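Bimanual fruit-to-plate: does demo order matter?

wodov_k
Posted March 29, 2020
We trained two policies on the Nasstead arms, 1,000 demos each. Set A always moves the left fruit first. Set B mixes the order. Over 131 test trials per policy, A finished more often. I expected B to win.

Gumede
Same number of training steps for both?

wodov_k
Yes, 4,000 steps, same batch size, 3 seeds.

tablefour
Then I don't see the surprise. With mixed order the policy has to pick an arm at the start and nothing in the image tells it which. You get both hands drifting in and neither one committing.

Gumede
Disagree. We mixed order last August and it was fine once we fed in a short history. I'd blame the single-frame input before I blamed the demos.

tablefour
History covers it up. The labels are still ambiguous at the first step.

grarden_lab
Can you post a start state? If the fruit isn't placed evenly, "left first" could just mean "nearest first."

wodov_k
Placement is close to even. One from set A: 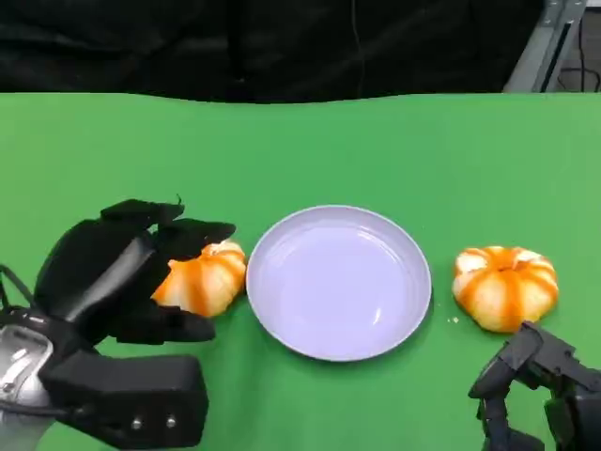 Set A, left hand around its mandarin, right hand open, plate empty.

grarden_lab
Thanks. Partly peeled fruit is a harder grasp than what we use. Did you split failures into grasp and hesitation? Without that I wouldn't claim anything about order.

wodov_k
Not yet. I'll label them this week and rerun B with history.

Gumede
Rerun A with history too, or you can't compare them.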